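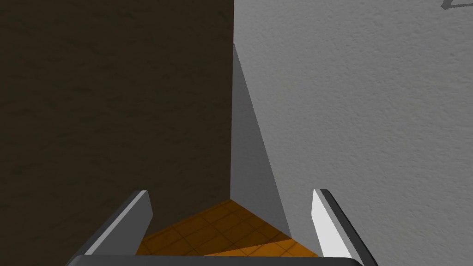 Marlene Diekmann wrote to me that a whip is just a bully with a nicer office, and that my first version of this entry on the Rotcombe assembly let them off far too lightly. Fair enough, Marlene! I've rewritten most of it, though I still think she's a bit hard on them.

Chief whip (Rotcombe assembly)

The chief whip is the member who rounds up votes for the governing group. I'd always assumed the job came with real powers, but the standing orders give it a single paragraph, and most of that paragraph is about who gets the key to the papers room. Everything else grew up by custom.

Origins

The post goes back to the Wattimena budget, which failed by 3 votes while several of its own supporters were at dinner (I love this story, and the minutes are wonderfully grumpy about it). Lorenz Bühler was asked to make sure it didn't happen again. He kept a notebook with a page for each member, and his successors kept the habit – the notebooks, sadly, are closed to readers, me included.

How it works

Before a big vote the whip sends out a slip with one, two or three lines under the item. Three lines means be there or have a very good excuse. Members who ignore it can lose a committee seat, and five did after the Norby road vote in December. Ermira Vukadinović got hers back within weeks, which tells you how much a group with a thin majority can afford to stay angry.

Deals are the other half of the job. Thảo Cù, who held the post longest, traded speaking slots, office space and once a parking spot for votes on the harbor bill. It passed with 22 in favor.

Criticism

The usual complaint is that voters don't get to see any of this. A petition asking for the slips to be published drew 1,831 signatures and was debated on 8th February, when Birgit Buschmann argued that they were private letters between colleagues. I don't buy that, personally, but the assembly did, and the slips are still unpublished.

See also: Absent members; Pairing; Speaker of the Rotcombe assembly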